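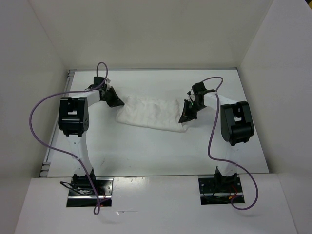 Cikard Speaker Timer and Vote Console

Print this page | E-mail this page

Every city council has a three-minute rule, and every city council has a man who knows it is only a suggestion. The Cikard was built with him in mind. It puts a large clock on the lectern, a matching one in front of the chair, and a row of lights that go green, yellow and red in the usual order. At red, a chime sounds. If the speaker keeps going, the chime sounds again, slightly less politely.

The console also handles votes. Each member gets a keypad with yes, no and abstain, and a fourth button marked "recuse" that sees more use in some towns than others. Votes stay hidden until the last one is in, so the member who likes to see which way things are going will have to guess. Results show on the chair's screen first. The chair can then send them to the wall display, or take a moment.

What comes in the case

The standard set has one chair console, one lectern clock and 12 member keypads. Larger bodies can add more, up to 24 on one console. We have been asked whether it will run a full state senate. It won't, and we would rather not be in the room for that.

Keypads are wireless and charge in the lid of the case. The lectern clock plugs into the wall with a long cord, which should be taped down before the public arrives. Cable tape is not included.

Setting it up

Turn on the console, wait for the tone, then turn on the keypads in seat order. Type in each member's name as it should appear in the minutes. Take care with this. Caradog Cadwaladr, who tests our units before they ship, uses his own name to check that long ones fit, and they do.

Speaking time can be set from thirty seconds to an hour. A separate setting lets the chair grant extra time, in one-minute steps, to people the chair agrees with. The log records each one.

The log

Every vote, extension and mute is saved with the time of day. The console holds 200 meetings before it asks you to copy them to a drive. Files open in any spreadsheet program, so your local reporter can read them too. A few buyers have asked if the log can be switched off. No.

Price and ordering

The standard set is $369 per month on a one-year lease, with repairs included. Extra keypads are quoted separately. Orders go through our sales desk at Dimitriou, and most public bodies can pay by purchase order. Leases begin when the case arrives, not when the council finally votes to open it. If you are budgeting for a fiscal year that starts in July, get the paperwork to us by June.

The older Hilurer timer is no longer sold, but we still stock its bulbs.

Reader comments (3)

Dragica Kos: We've had ours since the spring session. Public comment used to run past 11 p.m. and now we're out by 9:30. One resident has started bringing his own clock to dispute ours.

Stavros Yordanov: Can the second chime be made louder? Asking for our planning board.

Damir Karagiannis: Stavros - settings, sound, page two. Ours is on maximum and it still doesn't work on the mayor.

Related items

Drinusska folding lectern
Seat nameplates, blank
Wall display for vote results
Gavel and block (replacement block sold separately)
Overflow room speaker kit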